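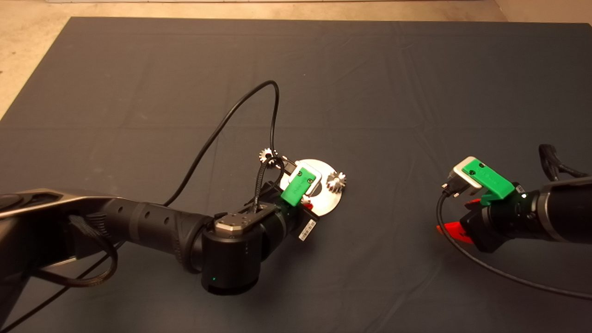 Brazo robótico negro sobre una tela gris oscuro.

Preguntas frecuentes: edición en vinilo de «Rurkby», de Nernetti

Última actualización: 13 de abril de 2021

¿Qué incluye la edición?
Doble LP de 180 gramos, carpeta abierta, encarte con letras y código de descarga. El código da acceso a los archivos en FLAC de 24 bits y en MP3 a 320 kbps. El CD se vende por separado y no lleva código.

¿Cuántas copias se fabrican?
La tirada es de 700 copias. De ellas, 100 se prensan en vinilo gris jaspeado y van numeradas a mano en la contraportada. El resto es vinilo negro. No se admite la elección de número.

¿Cuánto cuesta?
La versión gris cuesta 49 euros, IVA incluido. El precio de la versión negra figura en la ficha del producto. Los gastos de envío se calculan al introducir el código postal.

¿El máster del vinilo es el mismo que el digital?
No. La mezcla, a cargo de Naveed Awan, es común a todos los formatos, pero Nighat Sandhu preparó un máster específico para el corte: menos limitación, graves en mono por debajo de 150 Hz y un control más estricto de las sibilantes. La versión digital tiene un nivel medio más alto. Las caras no superan los 20 minutos – la cara D, instrumental, es la más corta.

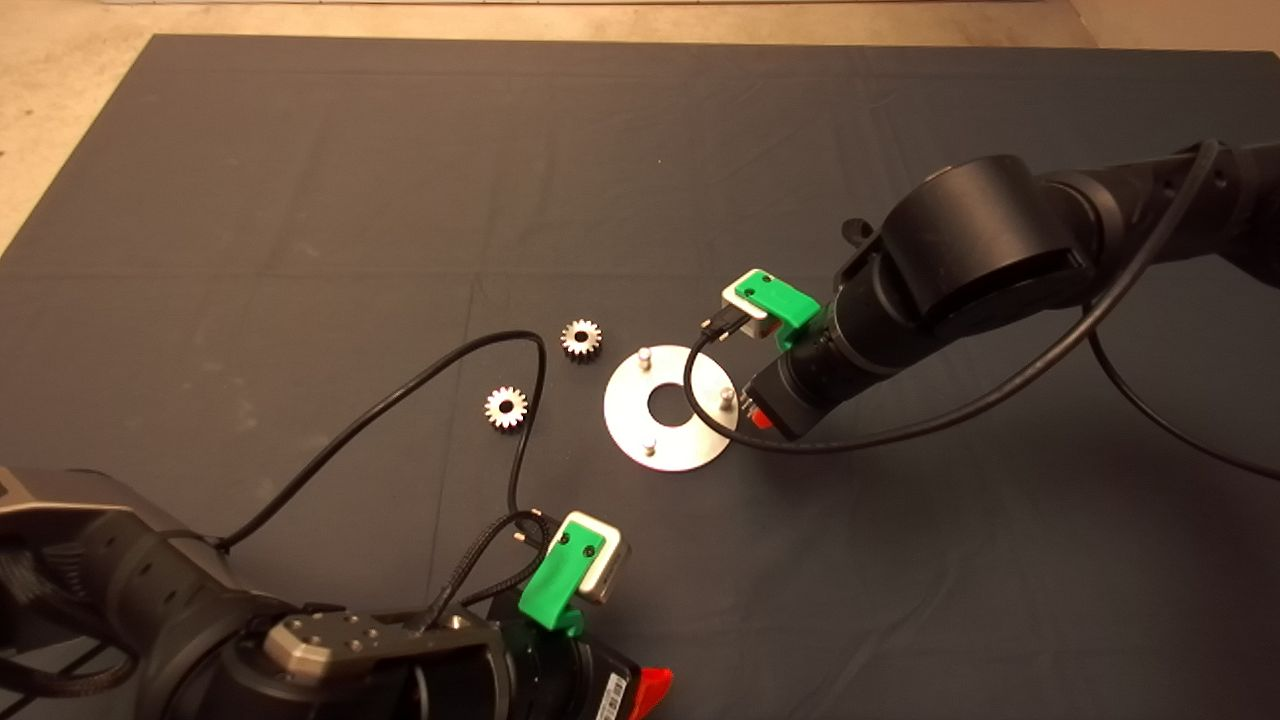
El orden de los temas también cambia respecto al digital. La suite en tres partes ocupa la cara C completa para evitar el cambio de disco a mitad de la pieza.

¿A qué velocidad se reproduce?
A 33 rpm las caras A, B y C. La cara D va a 45 rpm y así se indica en la galleta.

¿Cuándo se envían las reservas?
En noviembre, por orden de compra. Si un pedido combina la reserva con artículos en stock, todo sale en un único paquete cuando el LP esté disponible. Para recibir antes los demás artículos hay que hacer dos pedidos.

¿Se puede cancelar una reserva?
Sí, desde la cuenta de cliente, mientras el estado sea «Pendiente». Una vez recibido el pedido se dispone de 14 días naturales para devolverlo, con el precinto intacto si no hay defecto.

El disco ha llegado alabeado o con ruido. ¿Qué hago?
Limpie la superficie con un cepillo antiestático y compruebe la fuerza de apoyo de la aguja. Si el problema continúa, escriba al formulario de incidencias con el número de pedido, la cara y el minuto en que se produce, además de una foto de la matriz grabada junto a la galleta. Los chasquidos aislados entre temas no se consideran defecto de prensado.

¿Se vende en tiendas?
La versión negra la distribuye Prolska. La gris solo está disponible en la web de Lashari.

¿Habrá reedición?
No está prevista. Si se agota la versión negra, se abrirá una lista de aviso en la ficha del producto – inscribirse en ella no supone reserva.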